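Search this forum Advanced search Go

Sealing marble counters in a kitchen that gets used

marblemuddle
Hello all, long-time reader and finally asking something of my own. We moved into our house near Stisgate in April and inherited dark brown marble in the kitchen, polished to a high shine. I love it more than I expected to (I wanted butcher block, if you can believe it) but I'm scared of it. The previous owners left a half-used bottle of Truko sealer under the sink and no other clues. My mother-in-law squeezes lemons straight onto whatever surface is nearest, and I don't have the heart to follow her with a sponge. How often do you all seal, and does it help with acid at all?

pantryhinge
Welcome! Sealer slows down stains, meaning oil, wine, coffee, beet juice and so on. It does nothing for etching, which is the lemon eating the polish. Two separate troubles, and the bottle labels blur them together something awful. Before you put anything on it, drip a little water in a spot behind the toaster and go have your coffee. If the stone has darkened when you come back, it's thirsty and wants sealer. If the water is still sitting up in a bead, leave it be for now and save yourself a Saturday's worth of buffing.

oldgroutlady
I'd seal regardless. We've had marble for 17 years and I do it every spring and every fall, and I have never had one stain, not even from the year my grandson discovered turmeric. It costs me a bottle and an hour with the radio on, and I rather enjoy it.

pantryhinge
I say this with love, oldgroutlady, but on dark polished stone that twice-a-year habit can leave a haze. The stone can't take it in, so it dries on top. I spent most of a weekend getting that film off my sister's island, and she wasn't even grateful!

marblemuddle
Did the water test before supper, and it was still beading when I'd finished the dishes, so I suppose it was sealed sometime recently. That's a relief, though it leaves me with the lemon problem. I've been reading about honing the whole thing to a matte finish so the etching won't show so much. A fellow at Coman Stone quoted me 1000 dollars for the kitchen, and I gulped a bit, but I haven't said no.

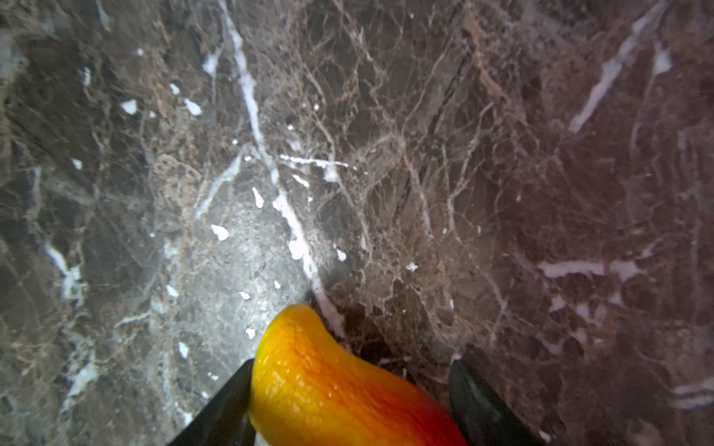 brassladle says please don't hone it, or at least live with it through one winter first. I had mine honed in a panic over two rings from a vinegar bottle, and the color went from a deep chocolate to something closer to cocoa powder. You can darken it again with an enhancer, but then you're putting that on every so often forever. For small etches there's a polishing powder you work in with a damp cloth. Mine was 29 dollars and the jar will outlive me.

oldgroutlady
Agreed on the powder, and agreed on waiting. Not agreed on the haze! Wipe off the extra before it dries and there isn't any haze. My mother taught me that and it has held up fine.

tincanplums
Chiming in from the other side of the fence. Ours is honed and I wouldn't go back. I cook with tomatoes all summer and never think twice. Yes, it's lighter, and yes, fingerprints from buttery hands show up more than you'd like, but I quit hovering over my guests. I paid 200 for a small counter, so do ask whether Coman would do just the stretch by the stove. Some shops will and some get huffy about it.

pantryhinge
A honed patch beside a polished run would drive me up the wall, but it isn't my kitchen. Big cutting board, marblemuddle. Put it where she stands, put the lemons on it, and say nothing.

marblemuddle
You're all so kind. I've ordered the powder and a great big Vidwood board with a juice groove, and I'm putting off the honing until I've had a winter with it. Does anybody know if the powder is all right near an undermount sink, or should I tape the edge off first?

brassladle
Tape it. Takes two minutes and the stuff gets everywhere.

Related threads
Truko or store brand sealer for stone
Rust ring under a soap dish, is it permanent?
Butcher block next to marble, how to handle the seam
Vidwood boards: mineral oil or beeswax
What dish soap do you use on natural stone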